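Girkville bench, ticket 141
Component: wrist camera / finger swap
Status: open, waiting on vendor
Opened: November 29, 2019

Reported problem
After the change from the Komach fingers to the Dronis set, grasp proposals from the wrist camera land short of the bin rim. Same arm, same controller, same bins. The fixed camera gives good proposals with either set.

Log
1. Reloaded the June hand-eye calibration. No change.
2. Redid the calibration with 100 poses. Residual dropped slightly, rim error stayed.
3. Swapped back to Komach fingers. Error gone. Swapped to Dronis - error back on the first attempt.
4. Checked the tool offset in the controller. It still held the Komach finger length. Corrected it. Error is smaller but still there on light-colored bins.
5. Looked at the wrist stream with the fingers closed. The Dronis bases are wide and fill a good part of the lower image. Depth filter treats them as near surface and pulls the rim estimate toward the camera.
6. Masked the lower image in the Laaksonen driver. Mask is applied to color only, depth ignores it. Tried driver builds from both branches, same result.
7. Dropped exposure to 3,000 microseconds. Fewer bad depth points from glare on the tabletop, no effect on the finger problem.

Workaround
Use the fixed camera for rim grasps and the wrist camera for the final approach only. Keep 2 tool profiles in the controller, one per finger set, and load the right one at every swap.

Open question for Laaksonen: can the mask be applied before the depth filter?

Attachments

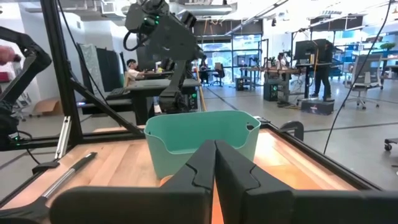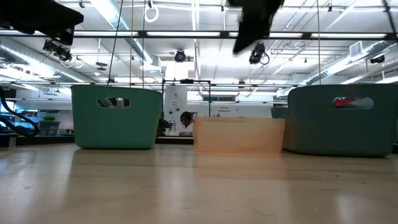
Wrist camera view with fingers closed (first), fixed camera view of the bins (second).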